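How do game characters get their voices?

Have you ever played a game where a dragon grumbles at you, or a shopkeeper shouts hello every single time you walk past? Somebody had to say all of that out loud!

Voice actors do their work in a small, quiet room called a booth. They stand at a microphone and read their lines, and a voice director listens through headphones and asks for them again — a bit crosser, a bit sleepier, or as if a bee has just flown up their nose.

A big adventure game can have 4,000 lines or even more. In a game called Trikent, Dagný Hjaltadóttir plays a queen AND the queen's very rude parrot, so she has whole arguments with herself!

The oddest part is the noises. Actors record grunts, gasps, sneezes and long falling-off-a-cliff screams. Dagný once did 30 different "ouch" sounds before lunch. Screaming is hard on the throat, so the loud bits are usually saved until last.

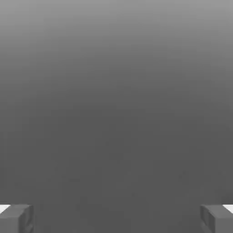
After that, a sound editor listens to every line and picks the best ones. Each one gets its own name, so the game knows when to play it. Open the castle door and the computer finds the right "Who goes there?" in a blink.

Want to try it? Say "I found the key" as a pirate, then as a very tired robot, then as your head teacher — and see if a friend can guess who's who!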